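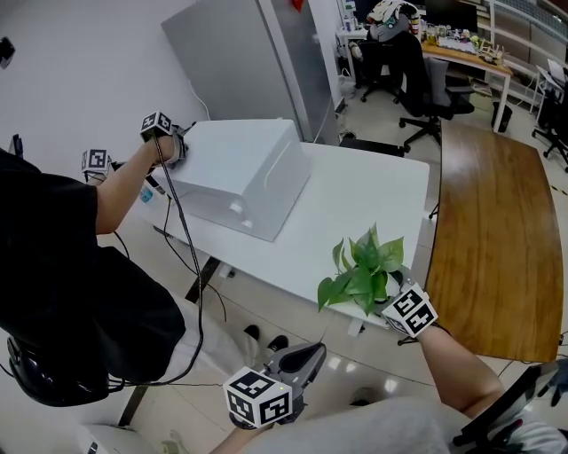

A small green plant, lifted from the white table.

In Defense of the Plant That Needs No Water

For a long time I was against artificial plants in offices. I thought they were a kind of lie, and not even a clever one. In my first job, at Van Damme, we had 400 desks and real plants between them, and I was proud of these plants although I never took care of them myself. A firm came with a small cart and exchanged the yellow ones in the evening.

Now I work in a much smaller place in Edon, and I have changed my opinion. I would like to explain this, as my old colleagues still laugh at me when the subject comes up.

A small plant on a table has one duty, I believe: it must be easy to move. A shared table is used for lunch, for parcels and for the work itself, and anything that lives on it will be carried to the other end many times. With a real plant this was always a little drama. The saucer stayed behind, the soil fell on somebody's papers, and the plant finished in a dark corner where it was forgotten until October.

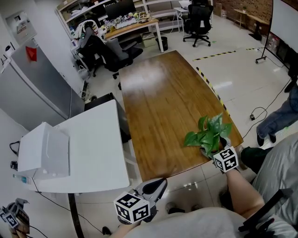 One reader of this page wrote to me in spring that I had missed the point completely. A plant is supposed to be trouble, in this reader's opinion, and an office where people cannot remember a glass of water for one pot has a problem that plastic will only hide.

I have thought about this letter more than I wanted to. It is true that watering can bring people together. But in my experience it brings together the same two people, and the others watch. When those two are on holiday, the plant pays for it. I have seen over 7 plants die in this way, and I did not see that the offices became kinder from it.

There is also the question of beauty. The cheap leaves of my childhood were dusty and hard, with a blue color that no leaf has.

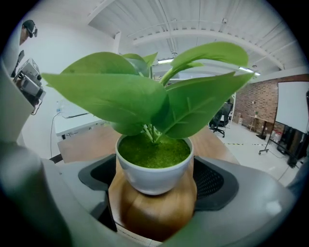 Today the makers give more attention to the veins and to the way a leaf bends, and also to what fills the pot. Some green moss does a lot for the eye. I would still ask for two things. The pot should be simple, and the leaves should be wiped with a damp cloth now and then – dust tells the truth faster than any label.

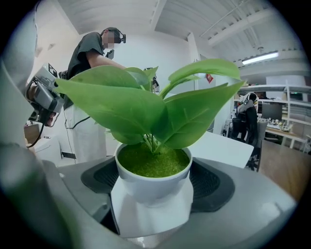

Broad leaves over a small white pot.

At home I keep real plants, and I water them badly. I would not exchange them. An office table is another matter, and there I prefer something green that forgives us when we push it aside.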